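Goodwin bench support, ticket 39
Status: solved
Opened: Nov 6, 2025

Problem: the grid mat on bench 4 kept curling up at two corners and sliding whenever anyone leaned on it. Lines ended up crooked by lunch, every time!

Tried first: flattening it under books overnight (better for a day, then straight back). Double-sided tape, same story.

Fix: took the whole thing up, wiped the bench down, and rolled the mat backwards for some 6 hours before laying it again with the grip sheet from Plodside underneath. What a difference! I'm so pleased with it, and the pale surface is a joy to work over.

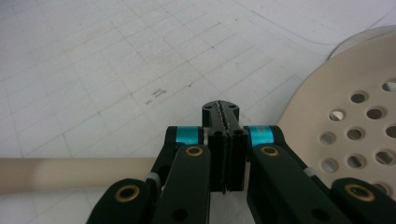
Attachment 1: grid mat, faint grey lines on white, jaws closed.

Will do bench 2 next. Same grip sheet, please order another.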